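竹制砧板及台面小家电使用评测
家居用品评测栏目

本次评测以Prutby公寓样板厨房的日常使用为基础,对象为一块Fundirberg竹制砧板,并附带评述与之同台使用的烤箱、双槽多士炉、电热水壶及木托盘。评测周期为60天,期间砧板每日使用,用后以清水冲洗、擦干,侧立晾置。所有用品均由本栏目按零售渠道购入,供货方未参与评测过程,亦未审阅本文。

一、评测目的

公寓厨房的台面通常承担切配、加热、冲泡和临时摆放四类用途。读者来信中,多数问题并不涉及某一件电器的性能,而是询问几件常用品同时摆上台面之后,是否还留有足够的操作面积。本栏目据此调整了以往单件测试的做法,将砧板置于固定的台面布局之中加以考察。

二、外观与做工

Fundirberg砧板为长方形,圆角,浅棕色,板面可见竹材拼接形成的条纹,四周开有导汁槽。到货时表面打磨均匀,边角无毛刺,手掌沿边缘反复摩擦未感不适。板面气味较轻,拆封后置于通风处两日即基本消散。

拼接缝方面,评测人员在到货时、使用一个月后及评测结束时各检查一次。前两次未见异常,最后一次在短边靠近圆角处发现一道细微的发白痕迹,指甲可触及但未形成开裂。该部位恰为侧立晾置时的着地点,推测与积水有关。其后改为长边着地,痕迹未再扩大。

导汁槽的深度适中。切番茄、橙子等多汁食材时,汁水能够汇入槽内;切煮熟的整块肉类时,若静置时间不足,槽的容量略显紧张,需中途倾倒一次。槽底转角处较难擦净,建议使用软毛刷清理。

三、台面布局

样板厨房采用灰白色大理石纹台面,后墙铺蓝灰色马赛克砖。小家电集中于左侧,砧板居中,木托盘置于右侧,带盖容器、杯具和盛放木勺的棕色陶罐沿后墙排成一列。
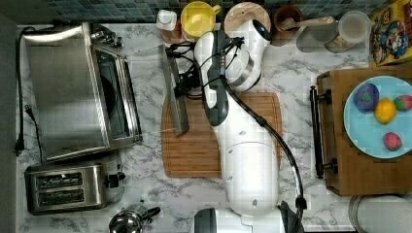 Clavesix生活用品研究室 厨房器具组

按上述布局,砧板所在的中央区域便于操作者正面站立,左手可及烤箱与多士炉,右手可将切好的食材移入托盘。评测人员普遍认为,这一顺序适合准备早餐和简餐;若需揉面或擀皮,则应先将托盘移走,另行安排位置。

后墙一列物品的取用情况较好。陶罐口径较宽,木勺单手可取。黄色马克杯与带盖容器并列,取杯时偶有碰触,建议两者之间留出一掌宽的距离。透明罐便于查看余量,但长期受光照的干货宜改用不透光容器存放。

四、砧板使用表现

切配手感。竹材硬度较高,落刀声音清脆,回弹感弱于常见的软木类砧板。切叶菜、黄瓜、面包时表现稳定,刀口痕迹浅。剁骨不在本产品的适用范围之内,本栏目未作测试,也不建议读者尝试。

防滑性能。板底未配胶垫。在干燥的台面上,正常切配时位移不明显;台面沾水后,连续快速切丝时砧板会缓慢后移。在板下铺一块拧干的湿布即可解决,但对于这一价位的产品,附赠防滑垫应属合理要求。

吸味与染色。切洋葱后以清水冲洗,当日仍有残余气味,次日减弱。切胡萝卜和甜菜后,板面浅色条纹处有轻微着色,以粗盐和柠檬擦拭可去除大部分。建议生食与熟食分板使用,单块砧板无法替代这一做法。

养护。说明书建议定期涂抹食品级矿物油。评测期间共上油三次,上油后板面颜色略深,水珠不易渗入。说明书未注明首次上油的时间,对初次使用竹制品的消费者不够友好,希望后续版本予以补充。

五、同台用品简评

烤箱。机身为不锈钢,正面为深色玻璃门,配长条金属把手。用于加热面包和烤制小份蔬菜,预热时间设定为15分钟,温度为200度,烤色较为均匀。拉丝金属顶面容易留下指纹,应在冷却后顺纹理擦拭。工作时机身外壁升温明显,砧板与其他木质用品须保持距离,电源线亦不得贴靠机身。

多士炉。不锈钢双槽款式,黑色压杆。切片厚度适中的吐司可顺利放入,手切的厚片面包则需留意槽宽。面包屑较易落在周围台面,与砧板相邻时应先清理碎屑,再开始切配。

水壶。镀铬外观,黑色把手,握持稳固。满水时重量偏大,倒水宜双手配合。壶身光亮,水渍明显,硬水地区的用户需增加擦拭频率。

木托盘。一端可见的黑色金属把手与木质盘面搭配得当,便于将整份早餐移至餐桌。盘面不宜直接放置刚离火的锅具。同期送测的Xiao系列托盘因尺寸过大,无法与砧板并排放置,未列入本次推荐。

六、评测意见

综合使用情况,Fundirberg竹制砧板做工良好,导汁槽实用,适合以蔬果和面包为主要切配对象的家庭。其不足在于缺少防滑配件、槽角不易清洁、养护说明不完整。本栏目给予“推荐”评级,低于“优先推荐”一级。

台面长度有限的住户,建议在购买前先量取小家电摆放后的剩余宽度,再选定砧板规格。多士炉与水壶如非每日使用,可收入柜内,为砧板左侧腾出放置食材的空间。

本评测意见仅适用于所购批次。产品如有改版,本栏目将视情况另行测试。读者如需查阅完整的使用记录,可向厨房器具组索取,档案编号101。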